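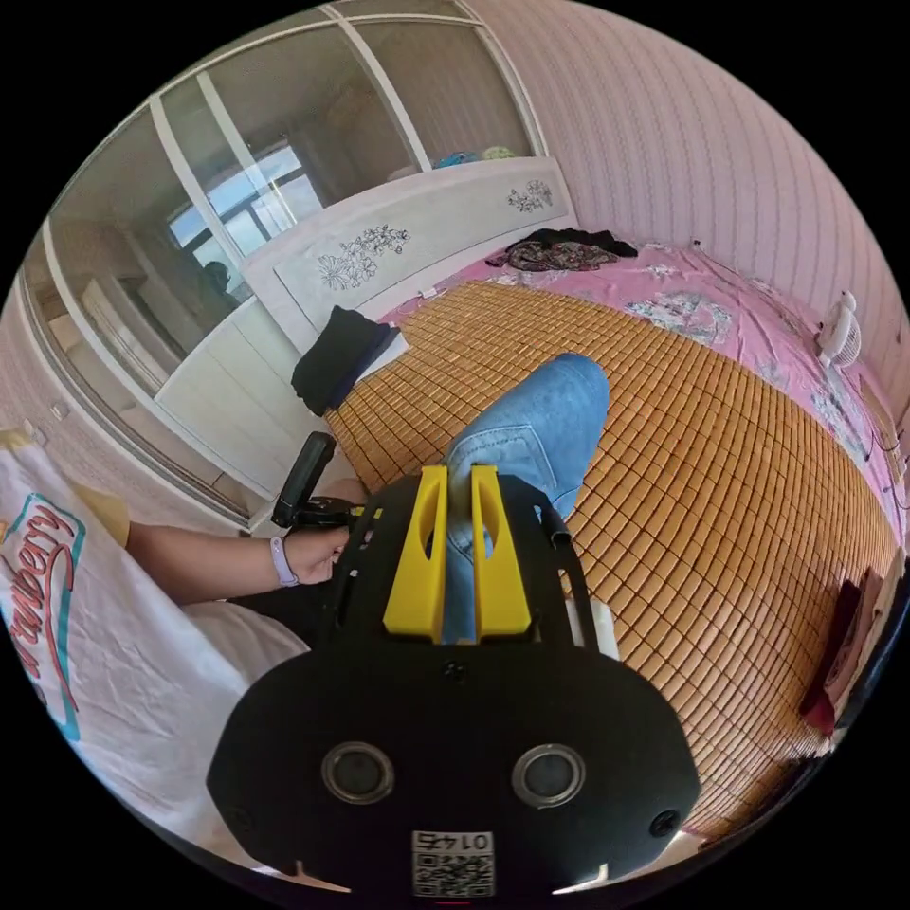 Tomás Mac Giolla says the pinholes are from the clay and I should quit messing with the glaze. He fired the same white on the old body for years, never a hole, and the only thing that's different is we switched to Ferlow in the summer. Could be right. Don't want him to be right, I have a whole bucket mixed.

November, start of the afternoon. Glaze notebook, back bench.

Opened the Matham kiln at lunch. Still warm on the bottom shelf, used gloves. Batch 11 of the satin white. Going shelf by shelf before I forget.

Top shelf: best of the lot. Two bowls nearly clean, one pinhole inside the foot of the smaller one. Surface a bit dry at the rim, which I can live with. Nice where it breaks over the throwing lines.

Middle: pinholes on every cylinder, worse on the outside. Mostly the lower third, where I hold them to dip. Finger grease? Wiped them all down with a damp sponge first but I was rushing and the sponge was the one from the slip bucket. Note to self, separate sponge. Write GLAZE on it.

Bottom: bad. Mug handles crawled off completely at the join, bare clay showing. Tile 79 looks like the moon. Keep tile 79, it's the worst one so far and good to show people.

So if it was only the clay, top shelf should be as bad as bottom, same bag of clay. Unless the bottom shelf is running hot or slow. Cone on the bottom was flatter than the cone on top. Didn't have one in the middle, ran out. Need to order cones.

What I did for this firing:
Bisque was fast. Too fast I think. Went through 512 C with no hold at all because I wanted it unloaded for the evening class. If there's still stuff burning out of the Ferlow it's coming up through the glaze later, and that would give the holes. That is more or less what Tomás said, except he blames the clay and I blame me.
Glaze firing same program as batch ten, no changes.
No soak at the top.

Glaze itself: feldspar is from the new Mulcahy sack. Old sack ran out halfway through weighing so batch 11 is part old, part new. Stupid. Should of stopped and mixed a small one from each. The new stuff feels finer between the fingers but that means nothing, everything feels finer when the room's cold.

Also too thick. Water was 104 grams to every hundred of dry, and I let it sit with the lid off while I ate. Skin on top when I came back. Stirred it in, didn't sieve again. Scratched through the raw glaze on one cylinder with a needle and it was thicker than my thumbnail. So the crawling on the handles is probably just thickness, seperate problem from the holes. Try not to fix both at once and then not know which fixed it.

Plan for next time, in order:

Slow bisque. Hold at 512 until the smell is gone from the vent, then carry on. Half load only so there's air between the pots.

Test tiles, four of them. Ferlow with the slow bisque, Ferlow with the fast bisque (still have leftovers from this one), old body slow, old body fast if there's any of it left. Check the bin under the wedging table, there was a bag with a split in it. May need reclaiming.

All four dipped in the same bucket, same count, one after the other. Sieve first! Thin it till it runs off a finger and leaves the print showing.

All four on the bottom shelf, since that's where it goes wrong. Cone next to them.

Leave the soak out for now. I know a soak would probably heal half of it but then I've learned nothing about the clay.

Asked Promolholm if they had changed anything in the Ferlow since summer. They're the only ones who stock it near us. Girl on the phone was nice, didn't know, will ask. Told her pinholes in a satin white, she said try a slower bisque. Everyone says try a slower bisque.

Later, 4:40. Dug out the split bag. Hard as a brick at one end, fine at the other. Enough for the tiles, cut them and left them between boards. Plastic over the top, loose.

Also refired tile 79 in the little test kiln just to see, with a dab of thin glaze rubbed in the holes. Won't be cool till tomorrow. Not expecting much.

Mugs: don't throw them out, grind the handles and reglaze. The two good bowls can go on the shelf. Mark the foot of the one with the pinhole so it doesn't get sold by mistake, pencil is fine.

Whoever is in next, the bucket marked 11 is NOT for use. Lid is taped. If you need white take the gloss, there's plenty.

Still to buy: cones, masking tape, sponge.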